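When both arms stopped listening

The sorting cell at Dasanby has two arms and one green table. On 19th July the left arm did not stop when the operator released the enabling switch. It continued for 2 seconds and came down on a container. No person was hurt, but the cell stayed closed for five days.

"I heard the plastic before I understood the movement," the operator told us. "My hand was already off the switch."

The work itself is simple: take a thing from the back row, for example the taco packet in the yellow container, and put it in another one.

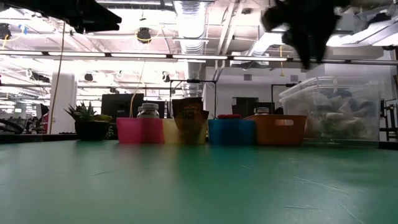

Gruvum, asked for a comment, answered that its safety relay had passed every test before delivery. The operator does not dispute this. "The relay was good. The stop signal went first through our own software, and there it waited in a queue of 2000 messages."

Now the switch is wired directly to the relay. The grippers also have a higher resting position, well over the table.

"I check the switch each morning with the arm moving slowly," the operator says. "Before, I only looked at the lamp."

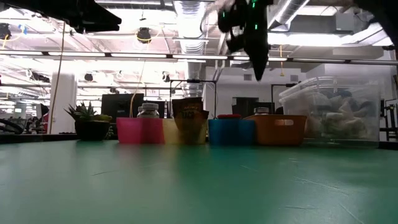

What is still open

The same software runs in a second cell, at Juntunen. It will be rewired in November.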